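3.2 Equipment budget and purchase order

Planning started from the tasks, not the catalog. Two grippers were priced for the kitchen set: the Rimetico parallel jaw at $387 and the Vasilakis three-finger at $640, both before shipping. Arms were already at the Zeltbridge site so no line for those. Spare finger pads, cables, one extra power supply, all under Rinis (our small-parts vendor).

Quotes dated 11 September 2020. Delivery was promised for October and we planned around that, maybe too tightly.

The main cost question was lids. Clear, thin, hard to see for a depth sensor, and people use both hands on them (Fig. 2). One cheap jaw per arm handles boxes fine on paper; round lids are less certian. We therefore budgeted the three-finger unit for the right arm only, and left the second one as an option.

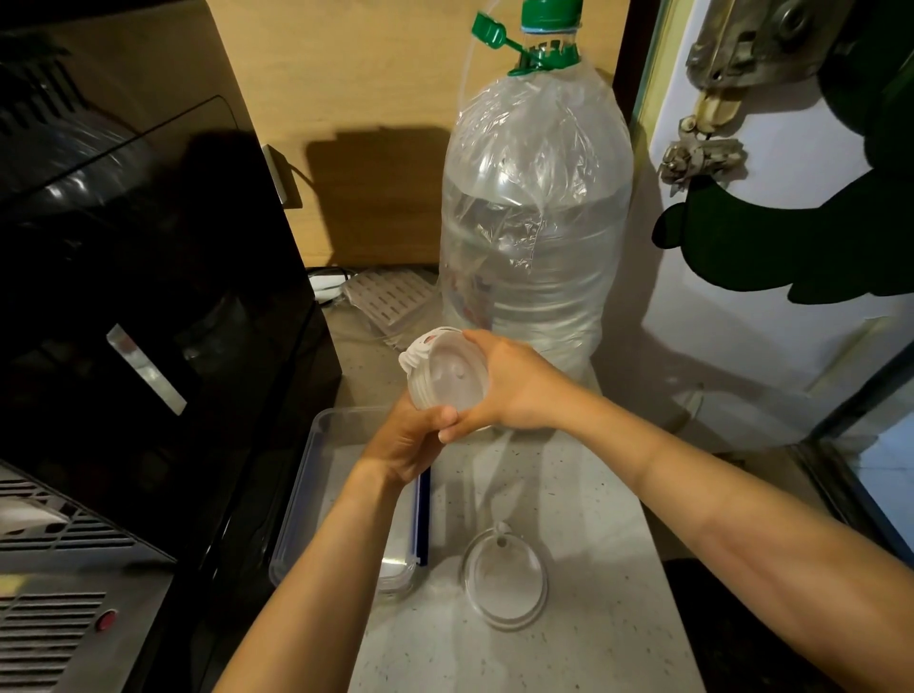

Figure 2. Two-handed hold on a round clear lid at the counter.

Containers and lids were bought localy and are not itemized.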